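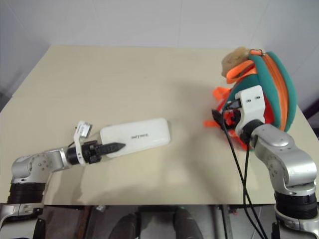
Pikamen Bench Rules, dataset card and cell practice

Status: in use at the Fonport cell since March. Applies to all two-arm tabletop recordings released under the Pikamen name. Where this card and the Reinholz cell manual disagree, the stricter rule applies.

Contents of the release

141 episodes, pack-and-place tasks with soft bags and rigid cases. Each episode has head camera video, joint states for both arms, gripper opening and a text instruction. Median length is about 40 seconds. Failed attempts are kept and flagged with success = 0. 21 episodes are held out for testing and are not in the main archive.

1. Scope

These rules cover the table, the objects on it, the cables and the people near the cell. They do not cover the controller software or electrical safety, which are in the Reinholz manual.

2. Table and background

2.1 Light, plain top. No cloth, mats or tape marks in the work area.
2.2 Clear the table of everything that is not in the object list for the task.
2.3 Clamp the table before the arms are powered. Check the clamps again after any contact fault.
2.4 Soft shadows are acceptable. Hard shadows from a single lamp are not – move the lamp or switch it off.

3. Objects

3.1 At least one rigid and one soft object per task. In the pack tasks these are a white case and a small backpack in orange and teal-green.
3.2 The backpack may stand or lie on its side. Log the start pose as "upright" or "side" in the episode header.
3.3 Loose straps stay loose. Do not tuck or tape them between episodes. Strap contact is logged as an event and does not end the episode.
3.4 Printed text on an object may stay visible. The white case carries the word UNITREE. It must not be used in the text instruction; write "white case".

4. Grippers and contact

4.1 Closing force is capped at 80 percent of the rated value for all objects, and lower for the case if the surface shows new marks.
4.2 Only one gripper may press on the bag while the other is in contact with the case. Two-gripper bag contact is a separate task type.
4.3 An open gripper waiting beside an object must be still before the other arm starts to move.
4.4 Do not re-teach a grasp in the middle of a batch. Close the batch, change the grasp, open a new one.
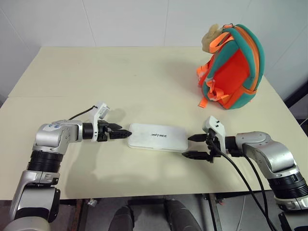
5. Cables

5.1 Leave enough slack at the wrist for full rotation. A cable that goes tight at any joint limit fails the pre-run check.
5.2 Cables may hang over the front edge of the table. They may not cross the start area of an object.

6. People

6.1 No hands over the table while the arms are enabled.
6.2 Anyone standing at the cell stays within reach of a stop button. Faces are not recorded; shoes and trouser legs are tolerated.

7. Labels

Write episode labels from the video, without the operator's notes. Bovov format, version 2 headers. Unclear contact is labeled "unknown" – do not guess from the next episode.

Known issues

Some headers from the first batch give the bag pose as "flat". Read this as "side".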